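小苏打加白醋,真有那么神?

每到十一月,各种“年末大扫除神方”就开始满天飞。点进去一看,十篇里有八篇在教人把小苏打和白醋倒在一起。我对这个组合一直不太信:一个偏碱,一个偏酸,碰到一块儿冒一阵泡,剩下的主要是水和一点醋酸钠。泡泡看着热闹,去油的力气却没剩多少。

要用就分开用。小苏打调成糊,抹在灶台油点上,放一会儿再擦,靠的是它那点细颗粒。白醋兑水,留给水壶和水龙头上的水垢。大理石台面别碰醋,会留下发乌的印子。

再说下水道。网上说倒两样东西进去再冲开水,就能疏通。头发团可不吃这一套,老老实实用钩子掏。塑料管也未必受得了滚开的水,热水就够了。

冰箱除味也被吹得厉害。咖啡渣、茶包、柚子皮我都放过,柚子皮头两天有点香,后来自己先长了毛。真正管用的还是把漏汁的盒子拿出来洗掉,门封条的褶子用旧牙刷刷一遍。至于Stivon那种卖100块一个的除味球,我用了2个,闻不出差别,也许是我鼻子不灵。

果汁瓶要不要留着装东西,同样值得怀疑。

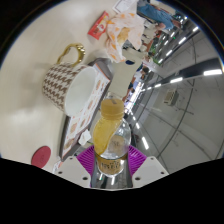 黄盖透明瓶装果汁,上部裹着半透明黄色薄膜或标签,底部有一圈小标签。

很多人喝完随手一冲,就拿去装油、装酱油,甚至装洗洁精。装干豆子我没意见,前提是里外彻底晾干。装油就算了,瓶口和螺纹里的残留很难洗净,一般饮料瓶也不是为反复使用设计的。装清洁剂更不行,家里有小孩的,看见黄澄澄的一瓶,谁分得清是什么?

瓶身标签撕不干净,有人推荐风油精,有人推荐护手霜。我试下来,食用油抹上去等大约半小时,再用旧卡片刮,效果差不多,味道还小些。吹风机也行,别对着薄塑料瓶猛吹,会变形。

最后是抹布。微波炉“高火杀菌”的说法别轻信,干抹布放进去有可能烧起来。煮一煮,拧干,挂在通风的地方。发黏发臭的直接扔,省这一块布没什么意思。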